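Okay, a few of you asked how I ended up learning knots at my age, so I'm going to do this as a thread, and I apologize in advance because I have never once told a short story. Get a coffee. Get two.

My grandfather could tie anything. He worked the ferry at Sterkside when there was still a ferry, and he tied things at home the way other people hum. Tomato plants, the gate, the dog's old rope toy, the Christmas tree to the roof of the car. I never asked him to show me a single one and I have been a little sore with myself over it ever since.

So last January I had the flu, the proper kind where you're in bed for days, and I was going through a box my aunt had sent. In among the napkins and the recipe cards was a key on a cord, and the cord had this beautiful round knot in it, like a little basket somebody had woven around nothing.

I could not work out how it was done. I turned it over and over (I had a fever of 102, which did not help) and I could not find where it started. I fell asleep holding it.

When I could stand up again I took it to the library, and the woman at the desk looked at it and said "oh, that's a lanyard knot, you want Hefin." Like Hefin was a book.

Hefin Lougher is a retired rigger who runs a knot table on Thursday evenings in the back of the Rollmont library, between the large print shelves and the radiator. I had lived in this town for 20 years and had no idea. There's a sign and everything!

Hefin took one look at my grandfather's key and said it was a diamond knot, tied nice and even, by someone who wasn't in a hurry. I had to go and look at the large print westerns for a minute after that.

Now, if you've never done any of this, let me tell you the thing that surprised me, which is how few knots you need. There are whole encyclopedias of them. Hefin says learn 3 and learn them so well you can tie them while somebody is talking to you, and worry about the rest when you need the rest.

His picks are the bowline, the clove hitch, and the sheet bend. A bowline gives you a loop that won't slip. A clove hitch goes around a post. A sheet bend joins two ropes, and it'll do it even when one is fatter than the other, so it's the one I use most around the house because I never have two pieces of anything that match.

It took me four Thursdays to get the bowline. FOUR. There's the business with the rabbit coming out of the hole and going around the tree, and I want to say publicly that the rabbit did nothing for me. My rabbit went around the wrong side of the tree every single time and then the whole thing fell open in my lap.

What finally got me there was Pylyp Vasylenko, who sits at the end of the table and mostly does fishing knots. He watched me lose the rabbit again and told me to stop looking at the loop and look at the short end. Where is the short end, what is it doing, which side of the long part is it on. That was the whole lesson and I had it by the time they flicked the lights at us.

I've thought about that a lot since. I learned to knit from my mother the same way, now that I come to write it down. She'd say "never mind the scarf, look at the stitch you're on."
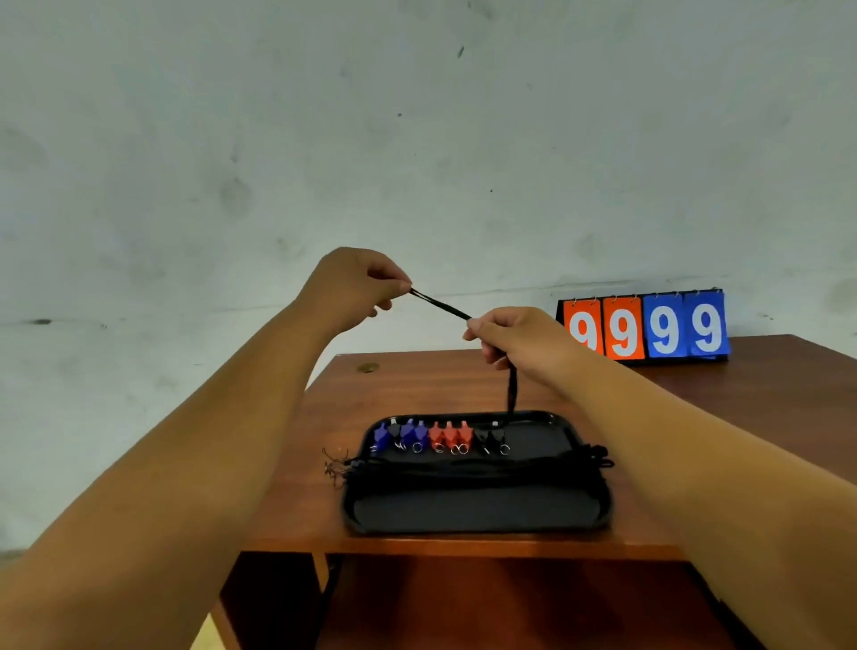 Cord matters far more than I expected, and I have now bought enough of the wrong kind to open a store. The shiny slippery stuff from the bargain bin is miserable to learn on, it slides out of everything and you think it's you. Fluffy string is just as bad because it grabs itself and you can't undo your mistakes, and I make a lot of mistakes. What you want for decorative work is something thin and smooth with a little body to it, like plain black lanyard cord, where you can start with a small loop pinched between finger and thumb, pull the next bit taut with your other hand, and let the rest just hang down out of your way. I also work over a shallow tray now, after losing one too many split rings down the back of the sofa. For bowlines and hitches, go fatter. A piece of soft rope as thick as your finger lets you see what's going on.

Pale rope if your eyes are like mine, by the way. Black cord after supper under a yellow lamp is a young person's game and I pay for it every time.

Somebody already asked in the replies how long a piece to cut. For a key lanyard, longer than you think, and then a bit more. I tied my first diamond knot and had so little left on the ends that I couldn't get the ring on. Hefin laughed until he had to take his glasses off. You can always trim.

Oh, and finish the ends before you start! Melt them if it's nylon (outdoors please, and don't touch it, ask me how I know) or whip them with thread if it's cotton. I skipped this for weeks and every cord I owned had a bottle brush on each end.

The part that took me longest to understand is what Hefin calls dressing the knot. You tie it and it's all there, technically, but it's lumpy and crossed over and one strand is sulking off to the side. So you go around, strand by strand, taking up a little slack at a time, and it slowly sits down into itself.

You can't rush it. If you yank, one part goes tight and it pulls the rest out of shape and then you're stuck picking at it with a knitting needle. My first decent diamond knot took me a whole episode of my program to tie and then another whole episode to dress. My husband said "is it done" and I said no, and he said "it looks done" and I said well it isn't, and we left it there.

I've also started using them, which I didn't expect. Over the summer we had that big wind and the neighbor's shade sail came adrift, and I went out in my slippers and put a bowline through the corner and a clove hitch round the fence post. I was so proud of myself I stood there getting rained on. (A clove hitch can work loose if it's being tugged this way and that, so I put two half hitches behind it. Hefin made me promise to mention the half hitches.)

Then in the fall a few of us drove out to the rope walk at Tasanley, the old long shed where they used to make it for the barges. It's 700 feet from one end to the other and you can stand at one door and barely see a person at the other. They let you turn the handle while somebody walks backward with the strands, and it smells wonderful, like tar and hay and old barn. I bought a hank of tarred twine there and my whole purse still smells of it and I don't mind one bit.

If you go, wear flat shoes and eat first. The cafe does one kind of soup and when it's gone it's gone. We had ours at Poon's on the way home instead, the dumpling place by the bridge, and Pylyp tied the takeout bags shut with something so complicated that we had to cut it off. He was mortified. We were starving.

A couple of you asked about books. I like the ones with drawings better than the ones with photographs, as the drawings show you plainly which strand is over and which is under. But if there's any way to sit beside a person, do that. I'd had a book open on my knee for weeks and what I needed was someone to say "other side, dear."

And please don't be put off if you're left-handed. I am, and half the drawings looked inside out to me. Hefin's trick is to sit across the table from you so you can copy him like a mirror. It works a treat. Two other lefties have joined since and we've taken over the radiator end.

What have I made, let's see. Lanyards for both grandkids, a pull for the pantry light, a bell rope for a bell I don't have yet, a dog leash the dog will not be seen with, and a great many keychains. If you're related to me and reading this, act surprised.

My granddaughter is seven and she learned the clove hitch in one go. One! She's tied up every chair in the house. I walked into the kitchen on Sunday and had to be let out again.

As for grandpa's key, I still don't know what it opens. I've tried it in everything, the shed, the sewing box, my aunt's old trunk. The cord had gone a bit stiff, and Hefin asked whether I wanted to retie it in something new, and I said no thank you. It hangs on the hook by the back door as it is.

I did make a copy of it though, to go beside it. Mine's a little fatter on one side. I can see exactly which strand I hurried.

Anyway, that's how. If you're near Rollmont, come Thursday, we start after the story hour clears out and there's always spare cord in the biscuit tin. If you're not near, ask at your own library, you never know who they've got in the back. I'll answer questions tomorrow, my thumbs are tired.

More from this thread's author
Does anyone still darn socks? (a long one, sorry)
The soup I make when everyone has a cold
Update on the pantry light pull
What I found in my aunt's recipe cards, part 2
Trying to identify a key, please look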